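Home | Kitchen | Laundry | Workshop | Gadgets | Ask Shewit

Teaching a Helper to Fold: Small Software Tips for Cloth Chores

3 min read

I've been fussing with the folding software on our Garnow since March, and I do love it, but cloth is a stubborn thing to plan for! A cup keeps its shape and a dish towel never does, so be patient with yourself (and with the planner).

Start with the grasp. I set mine to look for a raised peak in the fabric and pinch there, well away from the hem. If your planner lets you cap the number of tries, put it at 20 — any more and mine just keeps bunching the towel up tighter.

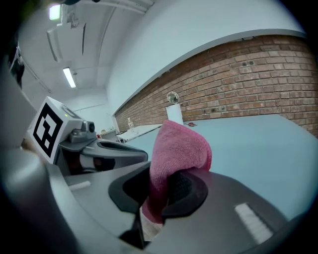

Do I need to retrain everything when I buy new towels? Usually a short top-up is plenty: add 63 demonstrations with the new towels, keep your old ones in the mix, and run the training again overnight.

Plain colors are easiest to begin with. Stripes and checks can fool the edge finder into seeing a fold that isn't there, and I spent a whole evening blaming my lamp before I worked that out. Once plain towels go well, bring in the patterned ones a few at a time.

Do save your logs, too! I keep the last 300 runs in a folder named by fabric, and when a fold goes crooked I play it back slowly and watch where the plan and the cloth part ways — nearly always at the second corner, in my house.

Next up is fitted sheets, wish me luck.

© Shewit Moges, Bernbridge | Contact | Back to top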